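Two-arm planner keeps picking the long way around the basket
Forum > Motion planning > Bimanual

qchin
Posted Wednesday, 9:14 am

Okay, I've been fighting this since the weekend and I need other eyes on it. Two arms on one shared front rail, walls on three sides, tabletop pick and place. The job is putting weights into a perforated basket and taking them out again. I'm planning both arms as one big joint space with Vadositz on top of a stock sampling planner, and roughly every other plan has the right arm sweeping way up toward the back wall before it comes down at the basket. No collision, it's all technically valid. It just looks insane and takes forever.

Things I already tried: more planning time, shortcutting afterward, tighter joint limits on the shoulder. The joint limits helped a little and then the left arm started failing to reach the back corner, so I put them back.

Is anyone else planning this kind of setup as a single group? Or does everybody split it?

rustbelt_servo
Re: Two-arm planner

Split it. I ran a single group for most of last year and I'd never go back. Plan one arm, freeze that trajectory as a moving obstacle, plan the other. You lose some clever motions but you can read your own logs again.

mangundap_fan
Re: Two-arm planner

Gonna disagree with rustbelt here. Prioritized planning is fine until both arms need the same bit of air over the basket, and then arm two sits there and times out. I had 238 failed plans in one overnight run from exactly that! Went back to the joint group with a better cost function and they mostly went away.

qchin, what are you using for cost? If it's plain path length in joint space, that's your problem, I'd bet lunch on it. A wrist flip costs the same as a shoulder swing, so the planner has no reason to care which one it gives you.

qchin
Re: Two-arm planner

Plain path length, yes. Ugh.

rustbelt_servo
Re: Two-arm planner

238 failures sounds like you never set a retreat pose. Arm two shouldn't be waiting over the basket in the first place.

mangundap_fan
Re: Two-arm planner

I had a retreat pose. It was in the way of the other retreat pose, lol. Narrow cell.

haziq_s
Re: Two-arm planner

Hi all, Haziq Simanjuntak, I maintain the scene side of Stemari so I'm biased – but can you post what your collision model looks like? Nine times out of ten when I see "goes the long way around" it isn't the planner at all. Somebody padded the basket into a solid brick and the short way is closed.

qchin
Re: Two-arm planner

Haha, well. The basket is one solid box with padding of 3 centimeters, and I think the padding gets applied twice because Dusen adds its own when it imports the scene. So yeah, maybe that.

haziq_s
Re: Two-arm planner

There it is. You've told the planner the gripper can never go inside the basket, and I'm guessing you turn collisions off for the last bit of the approach to make it work at all?

qchin
Re: Two-arm planner

...I do turn them off for the last bit, yes. Please don't yell at me.

haziq_s
Re: Two-arm planner

No yelling, everyone does it once. Model it as four thin walls and a floor, keep the padding small, and attach each weight to the gripper link when you grasp it. Then the held weight gets checked too. And please check the padding in one place only.

rustbelt_servo
Re: Two-arm planner

Agree with all of that, and I'd still split the arms.

qchin
Re: Two-arm planner

Okay, rebuilt the basket as five pieces and killed the Dusen padding. Also put a weight on each joint in the cost, heavier at the shoulder. Much better! Out of 2 test batches I only got one of the giant sweeps. Notes on what's left, in case it helps somebody searching later:

1. Loose stuff on the table. The pliers and the utility knife near the back left weren't in the scene at all, and neither was the black case in the right corner. They're static boxes now. The left gripper hovers just in front of the pliers, so I'd like that one to be right.

2. Cables. The one on the right arm loops up over the table toward the basket, and my arm model is bare links. I've added a fat capsule along the top of the link, which is ugly. Open to better ideas. Five weights in the basket, front right corner still open: 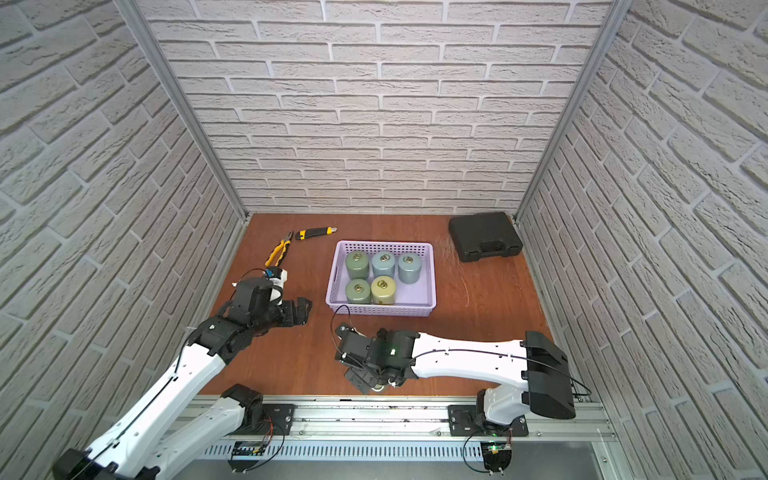
3. Planning time. Thin walls made collision checking slower, and my worst query now takes 1925 ms. I can live with that offline, but I want to replan while the other arm is moving and that's too slow.

mangundap_fan
Re: Two-arm planner

For the third one, cache your approach poses. Your basket doesn't move between picks, right? Solve IK for each slot up front, throw out anything that hits a wall, and the planner only has to connect to known good goals. Cut mine way down.

On the capsule, I do the same. It's ugly on my cell too and I stopped looking at it.

rustbelt_servo
Re: Two-arm planner

I don't love the capsule. A cable loop changes shape when the wrist turns, so you're either too fat everywhere or too thin somewhere. Tie the cable down closer to the link and you can model less of it.

qchin
Re: Two-arm planner

Fair, but I need some slack for the wrist. I'll try the cached poses first and leave the capsule in for now. Haziq, does Stemari let me mark a body as "soft" so it adds cost and doesn't flat out reject?

haziq_s
Re: Two-arm planner

Not in the release. There's a branch from April that does it, but attached objects are broken there, so you'd lose the held weights. I'll message you the branch name if you want to poke at it.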